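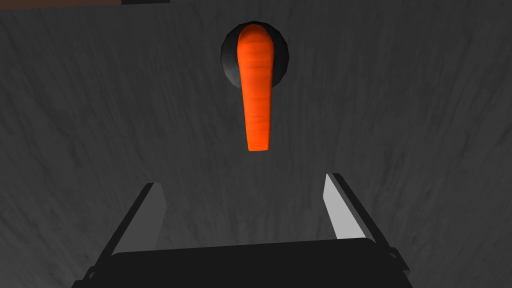

How long do carrots keep in the fridge?

Four to six weeks if the tops are off and they're in water or a damp towel. Loose in the crisper, more like two before they go bendy.

So, storing carrots. We get a lot of them, Cheuk-hei Wan drops a bag over from the Dallby plots every time she thins a row, and I've wasted plenty. What works now:

Tops off first. Soon as you get them inside. Leaves pull moisture out of the root. Leave a centimetre of stem, don't cut into the orange part. Keep the greens for pesto or the chooks.

Don't wash. Brush the dirt off with your hand. Washed ones go slimy quicker, unless you're doing the water method, then scrub away.

Water method
Any tub with a lid. Carrots in, cold water to cover, lid on, fridge. Change the water every 4 or 5 days or when it looks cloudy. Best for snacking ones. Takes up heaps of room though.

Towel method
Damp tea towel, wrung out properly. Wrap, into a bag, bag left a bit open. Bottom drawer. Re-damp when teh towel dries out. Keep away from apples and pears, they make carrots bitter.

Sand box
For the big harvest. Need a cool dark spot, shed or under the house, just above freezing is ideal. Play sand from the hardware shop, slightly damp, should clump then fall apart. Layer of sand, layer of carrots not touching, layer of sand, and so on. Only perfect ones, one rotten carrot takes out the lot. Should go 4 months, sometimes longer. Mizanur Majumder lines his box with newspaper, I don't bother.

Freezing
Peel, slice into coins, 2 minutes in boiling water, straight into iced water. Dry them well. Freeze flat on a tray, then bag up in 300 g lots, that's one soup at our place. Good for 10 months or so. Soft when thawed so cook from frozen.

Already bendy? Trim the ends, stand in icy water in the fridge for an hour or overnight. Most come back. If they're slimy or smell off, compost.

White film on the outside is just drying, fine to eat. Black patches that go right thru, chuck it.

Parsnips go the same way in sand. Beetroot too, twist the tops off those so they don't bleed everywhere. Haven't tried turnips yet.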